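Neighborhood & Campus Spaces > Open Discussion

Thread: The plaza at Wiltero Park: can it be saved, or should we just land planes on it?

tuftedvetch
Posted Sunday
I cross this thing twice a day and have done so long enough to develop opinions. For newcomers: Wiltero Park is the office campus off Fahy Road, and the plaza is the large amount of concrete you have to get over before you're allowed to go to work. The owners (Clesau, as of last spring) are asking tenants for ideas on what to do with it. The form allows 1,000 characters, so I'm warming up in here first.
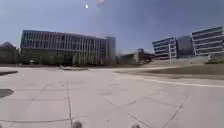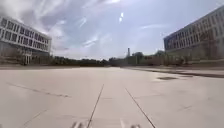
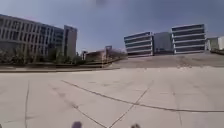
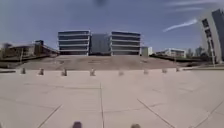
My position is trees. Proper ones, out in the middle, where the people are supposed to be. Every plant on the property is pushed up against a building or parked on a slope. I have eaten my lunch out there in August and I could feel my sandwich getting older.

Liam Buckley, if you're still reading this board, you told us at the tenant meeting that the space was "activation ready." I've been waiting to be activated.

---

slabjack54
Trees in the middle means cutting slabs, and cutting slabs means finding out what's under them. Has anyone checked? If there's a parking level or a utility run down there you get planters and you'll like it.

I did flatwork for most of my working life and the first thing I'd spend money on is joints. Concrete is going to crack. You cut joints so it cracks where you told it to. When you get a long one wandering across the slab on its own schedule, it means somebody spaced the joints too far apart or the base moved. Clean it, seal it, keep the water out. Then have your tree argument.

---

tuftedvetch
I see the concrete guy would like to spend the money on concrete.

---

slabjack54
And the plant guy wants plants. Glad we've met.

---

mrs_overpass
Unpopular opinion, I like it the way it is. It's quiet. You can see the sky. Everywhere else I go somebody has installed a giant chess set. I walk laps before my shift and I don't want to do it around a pergola.

---

R. Buenaventura
Rommel from the second floor of Arnix, hello. I'm with mrs_overpass about halfway. Keep the openness, but please give us somewhere to sit with a back on it. I'm not a young man. A ledge is fine for four minutes and then it becomes a medical matter.

Could they also look at the bollards? I understand why they exist. I have met them with my knee, in the dark, carrying a monitor. A strip of reflective tape would have spared us both.

---

kerbcrawler_dee
Wait, people are walking into the bollards? They don't move, Rommel.

---

R. Buenaventura
Neither did I, for several minutes afterward.

---

Treasa H.
I sat through the last round of this, under the previous owners, so let me save everyone some typing. They got 54 suggestions. The list had a farmers market, an ice rink, a stage, a dog run, and one very detailed water feature with drawings. What we got was 10 café tables. They blew over the first windy week, went into storage, and have not been spoken of since.

The wind is your problem, not the shade. You have long buildings on different sides and a lot of flat in between. Anything that isn't bolted down is just visiting. Plant the windward edge thick, shrubs first, then see if anyone wants to sit there.

---

tuftedvetch
The shade is also my problem. I can have two problems. But OK, a windbreak is made of plants, so I'm counting you on my side.

---

Treasa H.
Please don't.

---

slabjack54
Treasa's right that the edge is the cheap place to do it. You've already got soil there, no cutting. I'd also look at that grass slope. It's patchy, bare dirt in places, and it sheds onto the paving when it rains hard. Get something with roots on it and you fix your mud and your wind with one invoice.

---

chiamaka_u
I work for a landscape contractor (not bidding on this, relax). Couple of things:

Mowing a slope like that is a pain and the turf will always look tired. Switch it to low native grasses and creeping stuff and leave it alone for two seasons. People will complain that it looks messy. Let them.

Pale concrete in full sun is hard on the eyes as well as on sandwiches. If trees can't go in the ground, big planters grouped in one corner beat small ones dotted all over. Dotted planters look like somebody lost a board game.

Ask Clesau for the as-built drawings. Then you'll know about digging, and the two gentlemen at the top can stop flirting.

---

mrs_overpass
One corner I can live with. Which corner?

---

tuftedvetch
The one I eat in.

---

kerbcrawler_dee
Put me down for the ice rink.

---

slabjack54
I emailed the management office about the drawings. Got an auto-reply signed by a Diarmuid Flanagan saying my inquiry matters and to expect a response in 10 business days. Will report back. In the meantime, Rommel, go buy a roll of tape.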